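Tijeras plateadas en la mesa de trabajo: preguntas frecuentes

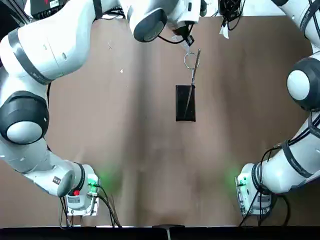 Ilse Hoekstra

Esta página reúne las consultas que llegan al taller de Kastden sobre uso, ajuste y almacenamiento de tijeras. Se refiere a modelos de dos hojas con tornillo o remache central. Las tijeras de podar y las dentadas tienen su propia página.

¿Cómo se deben entregar unas tijeras a otra persona?
Cerradas y con las anillas hacia quien las recibe. La mano que entrega rodea las hojas cerradas sin apretar el filo.

¿Se pueden dejar sobre la mesa entre un corte y otro?
Sí, cerradas, planas y con la punta hacia el centro del tablero. No deben sobresalir del canto. Si se comparte la mesa, conviene asignarles un lugar fijo.

¿Qué superficie es adecuada?
Cualquiera lisa y mate. Sobre un tablero marrón o gris medio, el metal brillante se localiza con facilidad. Los tableros blancos muy iluminados producen reflejos y dificultan ver la punta.

¿Pueden apoyarse encima de un teléfono, una funda o un estuche?
Cerradas y sin presión, no suelen dejar marca en una funda rígida. Sobre cristal o piel sintética la punta puede rayar. Los objetos negros y planos muestran los arañazos finos antes que los claros.

¿Cómo compruebo el ajuste del tornillo?
Sujete una anilla con las tijeras en horizontal, abra la otra hoja hasta la mitad y suéltela. Debe descender despacio y detenerse antes de cerrarse. Si cae de golpe, falta apriete; si no se mueve, sobra. Corrija en pasos de 30 grados y repita la prueba. Los modelos remachados no admiten este ajuste.

¿Cada cuánto hay que afilarlas?
Depende del material. Como referencia interna, en la sección de papel de Rees se revisan cada 3000 cortes. Con tejido el intervalo es más largo; con cinta adhesiva, mucho más corto.

¿Cómo se retira el adhesivo de las hojas?
Paño de algodón con alcohol isopropílico, desde el eje hacia la punta y siempre por el lomo. Deje actuar 5 minutos en los restos endurecidos. No use lana de acero. Al terminar, aplique una gota de aceite fino en el eje y abra y cierre varias veces.

¿Qué dureza se recomienda?
Para uso general en taller trabajamos con acero de 56 HRC. Valores superiores conservan mejor el filo, pero la punta resulta más frágil en caso de caída.

¿Se guardan colgadas o tumbadas?
Ambas opciones son válidas. Colgadas, por una anilla y con las hojas cerradas hacia abajo. Tumbadas, en cajón con separadores y sin otras herramientas metálicas en contacto.

¿Sirven para zurdos?
Solo si las hojas están invertidas. Una anilla simétrica mejora la comodidad, pero no cambia la posición de las hojas ni la visibilidad de la línea de corte.

¿Dónde se envían para afilar?
Al taller de Kastden, a la atención de Bram Van Loon, con la punta protegida con cartón. En julio el taller no recibe envíos.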